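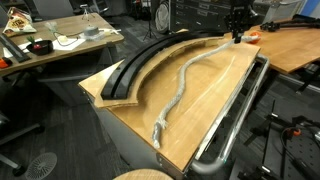
White braided rope on a plywood board, with one end frayed.

I have loved rope ever since my grandfather taught me to tie up his rowboat, so when my sister and I were driving up the coast in August and saw a sign for open day at the old Gouveia ropeworks in Hondside, I had my turn signal on before she could finish reading it out loud!

We got there at half past nine and there was already a line out to the road. Tickets were 8 dollars and included coffee (weak) and a slice of almond cake (wonderful, I went back for a second). You go through in groups, and ours had a family from Parkoneck with four boys who wanted to pull on everything, and to be fair to the people running it, they were mostly allowed to.

The long shed is what you come for. It's 384 feet from door to door, and they need all of it – the yarns get stretched out down the whole length and twisted from one end, and as the twist goes in, the rope gets shorter and the far end creeps toward you on a little sled. I could have watched that all morning. The smell is tar and hemp and old floorboards, and it was still in my sweater when we got home.

Upstairs there's a sample room with 2943 pieces of rope and cord in drawers, each with a handwritten tag. My favorite was a thin green line made for a ferry called the Uvo, soft as a shoelace. My sister liked the bell ropes.

The gift shop sells rope by the yard, and I bought far too much of it. Parking is in the field behind the church, so wear shoes you don't mind getting muddy, and bring cash for the cake.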